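Search this site Enter keywords Go

The Stone Wheel on Top of the Temple

By Malcolm Bloxham
Tirbridge Young Readers' Guide to Sacred Buildings

Many Hindu temples in northern India have a tall stone tower. The tower curves inward as it rises. Near the top it stops, and a large round stone with grooves around its edge sits above it. This stone is called an amalaka (say "AH-muh-luh-kuh"). This page explains what the amalaka is, where it sits, and how it is made.

Where the tower stands

A Hindu temple is built as a home for a god or goddess. The most important room is small and usually dark. It holds the main statue or symbol of the deity. The room is called the garbhagriha, a Sanskrit word that means "womb chamber."

The tower is built directly over this room. In northern India it is called a shikhara, which means "mountain peak." A person walking toward the temple can see the tower from far away and know where the small room is, even though the room itself is hidden inside thick walls.

Temples in southern India usually have a different kind of tower. It rises in steps, with a dome-shaped top, and there are often large towers over the gateways as well. Those towers are covered on a separate page.

The parts at the top

Starting where the curved part of the tower ends and going up, the usual parts are these:

Neck: a short, narrow section of stone. It is thinner than the tower below it and the amalaka above it.

Amalaka: the wide ribbed disk. It looks like a thick wheel or a flattened pumpkin lying on its side.

Kalasha: a shape like a water pot, placed at the very top. It may be stone or metal. A pot full of water is a sign of plenty and good fortune.

A flag on a pole is often fixed near the kalasha. On some temples the flag is changed regularly.

What the name means

Amalaka is also the Sanskrit name of a fruit. In English the fruit is called Indian gooseberry, and in Hindi it is called amla. It is small, round, pale green, and very sour. Faint lines run down the skin from top to bottom and divide it into segments. Many writers connect the stone with the fruit. Others connect it with a lotus or with the sun. Old building texts do not settle the question in one way, and more than one idea may have been in use at the same time.

How the ribs work
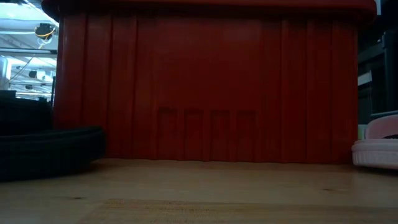
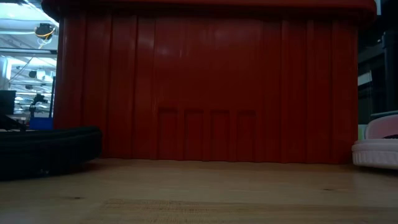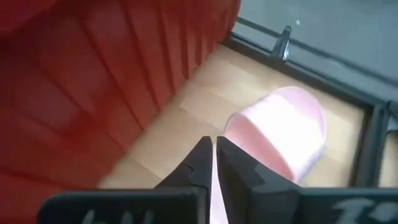 An amalaka has ribs all the way around its edge. Each rib is a rounded ridge, and between every two ribs there is a groove. The carver first shapes a plain disk, then marks the edge into equal parts, then cuts the grooves. The stone left standing between the grooves becomes the ribs. Ribs change how a surface looks in light, and this is true of any material. On the red ribbed surface in the third photograph, the color is brighter and more orange where light strikes the ridges, and a darker red toward the far left. Stone does the same thing in sunlight. A ridge facing the sun is bright and the groove beside it is in shadow, so the edge of the amalaka appears striped from the ground even though it is one color.

As the sun moves, the shadows move too. At nine in the morning the dark side of each rib is not the same as at four in the afternoon.

One stone or many

A small amalaka can be cut from a single block. A large one is usually made in sections, like slices of a round cake. The sections are fitted together on top of the neck. Builders sometimes joined stones with iron clamps, and sometimes relied on weight and close fitting.

The amalaka is heavy, and it sits on the center of the tower. Its weight presses down on the stones below and helps hold them in place. Many of these towers were built without mortar, so weight is important.

Small amalakas lower down

The large amalaka is not always the only one. Look at the corners of a northern tower. In many cases there are small, flat, ribbed stones set into the corners at regular heights. These are corner amalakas. They divide the tower into levels, called bhumis.

Some towers also have small copies of the whole tower attached to their sides, and each small copy has its own amalaka.

Try it with clay

You will need a lump of modeling clay, a ruler, and a blunt pencil.

1. Roll the clay into a ball and press it into a thick disk.
2. Mark the center of the top with a dot.
3. Draw a light line across the disk through the dot. Draw a second line to make a cross.
4. Keep dividing each part in half until you have 16 equal parts.
5. Press the pencil into the edge at the end of each line to make a groove.
6. Round off the clay between the grooves with a fingertip.
7. Shine a flashlight from one side in a dark room.

The class model at Tirbridge has 36 ribs. That number cannot be reached by halving alone, so a protractor was used. Each rib takes up 10 degrees.

Words to know

Bhumi: a level of the tower.
Deity: a god or goddess.
Shikhara: the curved tower of a northern temple.

Comments (3)

Roland Lambert: Used the clay activity with my group in November. Air-dry clay cracks at the grooves if the disk is too thin. Two inches thick was fine.

yeoman_class4: we made 2 and put a pot on top of one. The pot fell off

Jivska: Is the page on the southern towers up yet? The link in the menu goes back to this one.

Contact the editors | Copyright Tirbridge Young Readers' Guide | Back to top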